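Subject: Re: [ukby-guesthouses] laundry bills, again

On the list in November, someone at Ruddock wrote:
> We're paying Fallura 409 a month for sheets and towels and it keeps
> creeping up. Is anyone still washing their own? Is it worth the bother?

Oh, I have opinions on this one! We were with Fallura for 3 years and our last bill was 416, for a place with four bedrooms (small ones, too). So I bought a secondhand Ernitz washer and went back to doing it all myself.

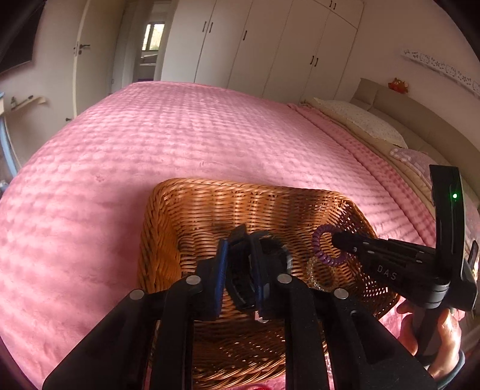 With the dryer and the plumbing it came to around 2,000, and I did wince. But I can strip a room at ten and have the sheets on the line before lunch, and if a guest spills coffee I'm not stuck waiting for the van.

> Don't the towels go scratchy?

Mine did at first! I was using way too much soap. Half the scoop, no softener, and a good shake before you hang them up. The heavy bedspreads are still a pain, they take forever to dry in winter, so I only do those between long stays.

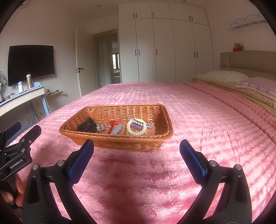 Pink bedspread, with the basket of hair clips and ties on top.

If anyone wants to come see the setup, I'm usually in after 4 p.m. Bring a towel and we'll test it.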